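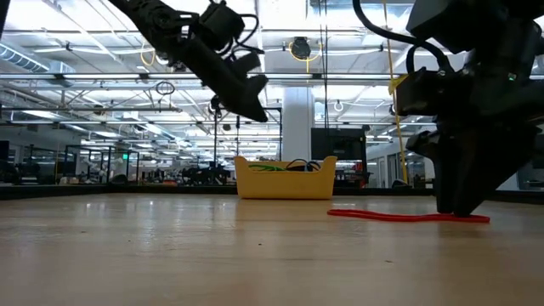 Sorting cords and rope in a shared basket

Khairul Ismail
Hi all! We keep our cords and bits of rope in one plastic basket, and every time I want the red one I end up pulling out a great knot of black cable with it. How do you keep a mixed basket from tangling?

Rohani Liew
Oh, I feel for you, I had this for years! Lay each piece flat on the table first and let the twists fall out, then coil it in loose loops as wide as your hand and wrap the last bit around the middle. Cables go in a bag of their own — rope slides, cables grab. I bought a pack of 200 ties last November and I'm still using them up (they're in everything now, even the Christmas lights).

Catthorpe515
Get a second basket. Worked for me.

Wamness
Agree with Rohani on the bag. Bread bag clips are fine too if you don't want to buy ties.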